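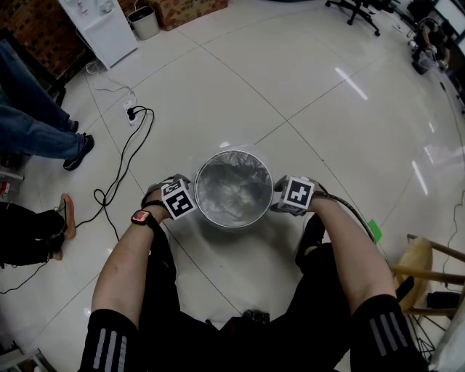
Since our last report the Pellton project has been through its most trying stretch so far, and I'd like to set it out properly for you, including the part we got wrong. As you'll remember, the Skado arm learns its household lifting and emptying tasks from recordings of people doing them, and those recordings depend on our knowing where the hands are at every moment. We track them with the white marker cubes strapped to the backs of the hands, printed on their faces with black patterns, and a good deal of our work is as homely as taking hold of a round metal bin on a tiled floor, a hand on either side. It was this very task that brought the trouble to light.

In February we were running the arm on a bin lift at low speed when it closed its grip well short of where it ought to have, caught the rim and tipped the bin toward the operator's side of the cell. The operator pressed the stop straight away and was not hurt, I'm very glad to say. The wrist joint on the arm was strained and had to come off for repair. We stopped all powered runs that same afternoon and kept them stopped for 22 days, which was longer than any of us enjoyed, but I would make the same decision again.

Theophilus Aryee led the investigation, and he was wonderfully patient with it. His first suspicion was the gripper firmware, and he spent the better part of a week there before he was satisfied it was behaving. He then went back through the recordings the arm had been trained on, all 651 of them, and found the fault there. When a cube turned partly away from the camera, the Gautam tracking software would now and then settle on the wrong face and report the hand as rotated and several centimetres off to one side. Shiny surfaces made it worse, and we had been collecting on a glossy floor under bright ceiling lights. Of the full set, 362 recordings had at least one of these jumps in them. Our quality check looked for missing data and had no test for data that was present but wrong, and I take responsibility for that gap.

The second finding was less dramatic but I think you should have it too. The force limit on the arm had been set for the old, lighter gripper and was never revised when we changed over in the spring. Had it been right, the arm would have given way at the rim and we'd likely have seen no more than a stalled run.

As for what's been done: the tracker now rejects any hand position that moves faster than a person could manage, and flags the whole recording for a human to look at. The force limit has been reset and is now on the sign-off sheet for any hardware change. The operator's stool has been moved back behind the line, and we've added a second stop button at that end of the cell. Tomer supplied the replacement wrist joint under warranty, so the cost to the grant is labour only.

We have re-recorded 30 of the affected bin lifts so far and the cleaned set is training as I write. I'd hoped to have the lot finished by now, but going carefully has taken more time than I budgeted for, and the trial in the two partner homes will need to shift back by six weeks. I'm not asking for more money, only for your agreement to the new date. Theophilus's full write-up is attached with the revised schedule, and he'd be pleased to go through either of them with your safety adviser by phone.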